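Folding black pants on the bed without getting lint all over them
Home & Laundry > Folding and storage
Posted by Stela Chiriac, 8 May 2020
Viewed 1533 times

I have a small bedroom and no table big enough to fold on, so I do all the folding on the bed. Most of my work clothes are black. By the time a pair of pants is folded it has picked up fuzz from the bedspread, and the legs are never the same length in the stack. I have tried a lint roller afterward but I go through too many sheets. Is there a better surface to put down, or a better way to fold? The chest of drawers is narrow, so they need to end up fairly small.

2 answers

Tyson Lévesque
Shake them out first. Also wash black stuff separate from towels, that's where most of my lint came from. I just hang mine and skip folding.

Horațiu Neagu
Hanging is fine if you have the rail space. Our rack is full, so we fold on the bed too. I keep a flat mat over the quilt and take it off when the folding is finished. Any smooth or ribbed mat will do as long as it isn't fleece. Mine is an old one from Wurnik and I shake it out the window before I start.

How I do pants:

1. Close the zipper and empty the pockets. Hold them up by the waistband and let the legs hang. Give them one hard shake.

2. Still holding them up, bring one leg over onto the other so the inside seams meet. Lower them onto the mat hem first. If you drop them in a heap you will have to straighten them all over again. 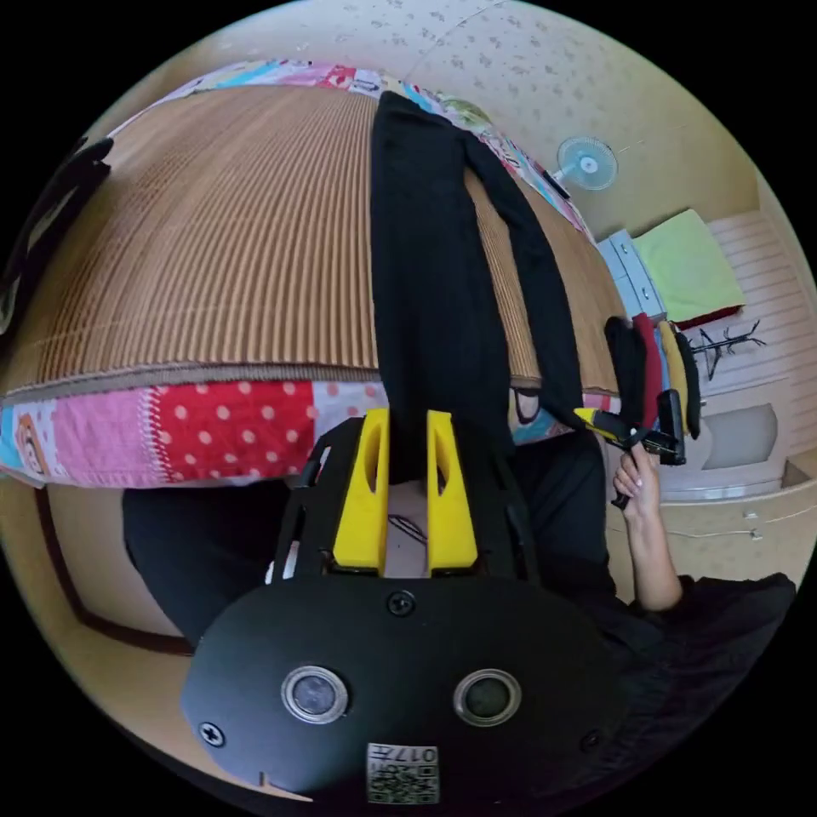
3. Smooth from the waist down to the hem with the flat of your hand. Tuck the pointed part of the seat in so that the long edge is straight.

4. Fold the hem up to just under the waistband, then fold in thirds. For a narrow drawer, stand them on edge in a row.

If one leg comes out longer, check the waistband. Usually it was folded crooked at step 2.

Stela Chiriac
Thank you both. I put a cotton mat over the bedspread and it is much better. Standing them on edge works in the top drawer, but the bottom one is too shallow, so those I lay flat. I will try washing the towels separately next.

173 people found this page helpful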